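From: Jana Vogler
To: Kendbridge Members' List
Date: 24 June 2020
Subject: Re: Hall bookings and the February rates

Dear members,

Thank you for the replies received so far. The hall at Plutport will reopen for bookings of up to 30 people.

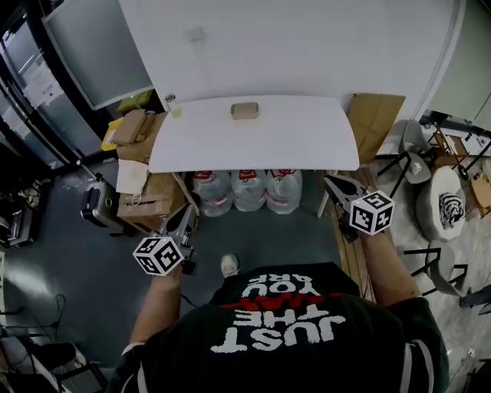

*At the white table, dark green T-shirt.*

Rosemarie Schwerdtfeger wrote:

> Will the rates agreed in February still apply?
> Our group has already paid a deposit of 100
> and would like to keep its place.

The February rates stand – deposits will be carried over in full.

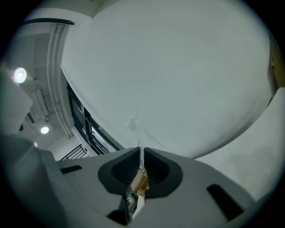 Groups wishing to cancel should write to the Clullent office, quoting their booking number. Keys are to be collected there as before.

Yours faithfully,
Jana Vogler
Bookings Secretary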